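搬进小厨房之后

二月份搬的家，到现在总算把厨房弄顺了。这篇写写过程，主要给自己留个记录，也有几位读者之前问过小厨房怎么收拾，一并答了。

先说条件。房子是租的，厨房狭长，一侧是台面和水槽，另一侧只有一面墙，墙到台面的距离刚够一个人转身。台面能用的部分，扣掉灶和水槽，宽 70 厘米。原来住的地方台面有它三倍长，所以东西搬过来第一天就摆不下了，锅叠着锅，电饭煲放在客厅地上用了一个多星期。

我给自己定的预算是 3000 元，包括架子、灯、收纳和一切零碎。房东说可以打孔，但退租时要补好，所以我尽量少打。

一、先扔东西

扔东西花了两个晚上。我的办法很简单：所有厨房用品装箱，用到哪件拿哪件，过一个月还在箱子里的，送人或者扔掉。

最后留在箱子里的有：一台面包机，两个烤盘，一套没拆过的寿司工具，各种外卖送的筷子勺子，还有六个大小差不多的不锈钢盆。面包机给了同事，不锈钢盆留了两个。寿司工具挂到二手平台上，过了很久才卖掉，价钱刚够买两斤排骨。

调料也清了一遍。过期的比没过期的多，有一瓶鱼露是前年的。现在只留生抽、老抽、醋、料酒、蚝油，干货是花椒、八角和白胡椒粉，别的要用再买小包装。

二、刀具

以前我有一个木头刀架，插着一整套刀，常用的只有两把。刀架占地方，缝里又不好清理，这次没带过来。

现在的配置是一把切菜的，一把小的削皮用，一把剪刀。小刀我倾向于买手柄颜色鲜亮的，混在一堆东西里一眼就能找到，放在深色台面上也看得清楚，不容易误碰。手柄形状比刀刃更值得挑，握住的那一段要稍微鼓一点，尾端有个弯头，手湿的时候不打滑。这种东西网上看图没用，最好去店里握一握。

磨刀我用的是最普通的双面磨石，粗面很少用，细面两三个星期磨一次。拉刀器试过，快是快，但刃口很毛，切番茄还行，切肉皮就不行了。

刀的收纳试过磁条，贴在瓷砖上，背胶的，第三天半夜掉下来，把我吓醒了。后来改成抽屉里放一个刀格，刀刃朝下，到现在没出过问题。
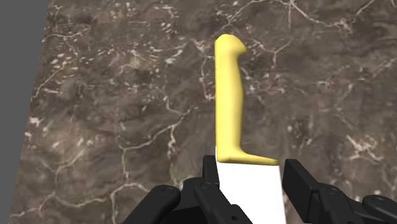

三、墙上的架子

空着的那面墙是唯一能利用的地方。我先量了插座和水管的位置，然后画了张草图，装了两层搁板，下层放电饭煲和热水壶，上层放米桶和干货。

搁板是在 Brolard 订的，长 820 毫米，深度选了最浅的一档。深的那档能放更多，可是人走过去会撞肩膀，我拿纸箱板比划过。板子到货时一个角磕了，客服让我拍照，第二天补发了一块，磕坏的那块也没让退，现在垫在洗衣机后面。

打孔比想象的麻烦。墙面看着平，里面有一段是后补的，钻头进去全是粉，膨胀管塞进去直接转圈。解决办法是往左挪 50 毫米避开那一段，两层一起挪，结果和我画的草图对不上，水壶的线差一点够不到插座，又买了一根短的延长线。

下层搁板的高度我改过一次。起初按书上说的尺寸装，电饭煲一开盖，蒸汽全喷在上层板底下，几天就起了水珠。后来把电饭煲放到最外侧，开盖前往外拉一点。这个动作刚开始老忘，现在习惯了。

四、灯

原来厨房只有顶上一盏灯，人站在台面前，影子正好落在砧板上。切东西看不清，这是我最不满意的一点。

我在吊柜下面装了一条灯带，McPhee 的，插电，带一个触摸开关。色温选的中性光，暖光好看，但是看不出肉新不新鲜。装的时候要注意把灯带贴在吊柜靠外的一侧，贴在里侧会把后墙照得很亮，手底下还是暗的。我第一次就贴反了，撕下来背胶废了一半，用透明胶补的，到现在也没掉。

触摸开关手湿的时候不太灵，要擦干再按。如果重新买，我会选感应的，或者老老实实选一个带按键的。

五、台面上留什么

最后台面上常驻的只有一块砧板、一个沥水篮和油瓶。其余的用完就收。做到这一点之后，每天擦台面只要半分钟，以前要先搬半天东西。

沥水篮换过两个。第一个是双层的，下层的碗永远干不了。第二个是单层的，挂在水槽上方，水直接滴到槽里，缺点是洗大锅时要先拿下来。

厨房小电器我基本不打算再添。洗碗机看过，台面放不下，嵌入式要改水路，租房没必要。Prestus 有一款小的，我去店里站着看了很久，尺寸还是差了一个手掌的宽度，只好作罢。

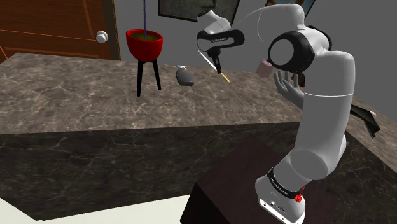

Brodie Prendergast 在上一篇下面留言，说他租的厨房和我差不多大，洗碗机最后放在了冰箱顶上，水管从后面走，用了一年多，只是每次放碗都要举高手，重的砂锅还是得手洗。他还建议我别急着放弃，先量一量冰箱上面的净高，再看看承重。

我量了，高度是够的。冰箱说明书上写着顶部不要放重物，所以还是算了。而且我一个人吃饭，一顿也就三四个碗，手洗能对付。

六、花了多少钱

最后没有超预算。花得最多的是搁板和支架，其次是灯。最不值的是那条磁条，最值的是抽屉里的刀格，便宜，每天都在用。

还有几件事没做完。水槽下面的柜子有一股味道，我怀疑是下水管接口那一圈没封好，买了 Balolow 的密封泥，还没拆。吊柜最上面那层太高，踩凳子才够得到，现在放的是年货和备用的锅，要不要装一个下拉篮还在考虑，看了几家的报价都偏贵。

另外有人问瓷砖上的背胶印怎么去。我用的是吹风机吹热，然后拿旧银行卡慢慢刮，剩下的擦一点食用油，放十分钟，再用洗洁精洗掉。深色的缝里会留一点油，多擦两遍。

下次写阳台，那边现在还堆着搬家的纸箱。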